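Third time ordering signs for the shop, and the first time I'm happy with them, so I'm writing down what I did while I still remember it.

Some background. We moved the repair counter from Koppel Street to the unit behind the bakery in October, and the new place is hard to find. You come in through a side passage, and unless you already know we're there you walk straight past. The landlord allows one sign on the front wall and one in the passage, no lights, nothing that sticks out into the walkway.

The first set came from an online printer. I picked the thinnest board because it was cheap and fixed it to the brick with four screws. It bowed within a week. The second set was vinyl straight on the passage wall, which is painted masonry and not very smooth. The corners lifted after the first heavy rain.

This time I went to Volker Ruppert at Pleriren, who does most of the shopfronts on our street. He came out, measured the wall himself and asked how far away people would be standing when they read it. I had never thought about that. My old passage sign had our hours, the phone number and a list of everything we fix, all in letters you had to walk up to. The new one says REPAIRS and has an arrow. The hours went on the door.
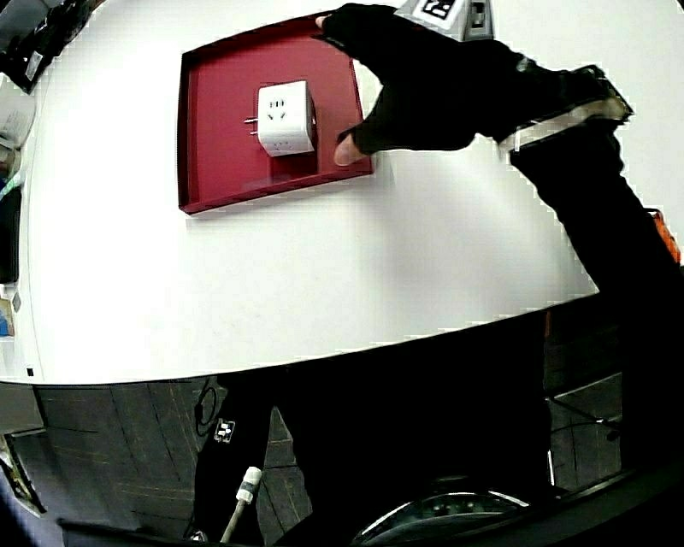
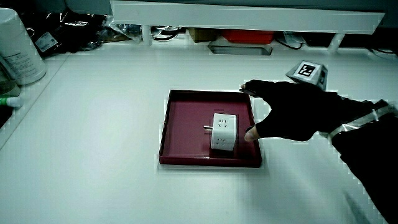
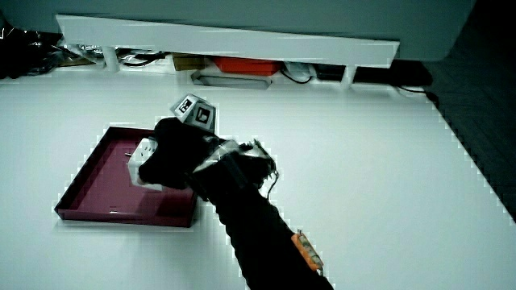
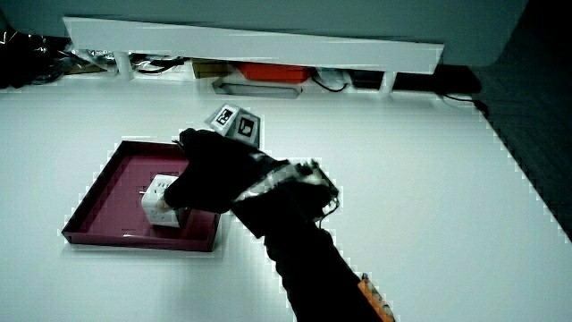 The front sign is 1,317 mm wide and 496 mm tall, on a thicker aluminum composite panel. The passage sign is 686 mm wide and the same height. Volker put both on stand-off fixings so water can run down behind them. He also talked me out of gloss. The front wall gets sun all afternoon, and he held up a matte sample and a gloss sample from across the street. The gloss one was just glare.

Colors took longer than they should have. I wanted the dark green from our old business cards, and on screen it looked fine. On the printed proof it was close to black. We went two shades lighter and I'm glad I paid for the proof — it cost very little next to redoing a whole panel.

Tumaini Mrema drew the arrow and fixed the spacing in our name, which I'd had wrong since the start. The file has to go over as outlines with a bleed on every side. I sent it the first time with live fonts and got it back the same afternoon.

From proof to delivery was 9 working days. They went up on Tue 8 November, in the morning, before the bakery got busy. The old screw holes on the front are covered by the new panel. The ones in the passage aren't, and I still need to fill those and touch up the paint.

Next is the window. I'm thinking of frosted film on the lower half, but I want to see a piece of it on the glass first.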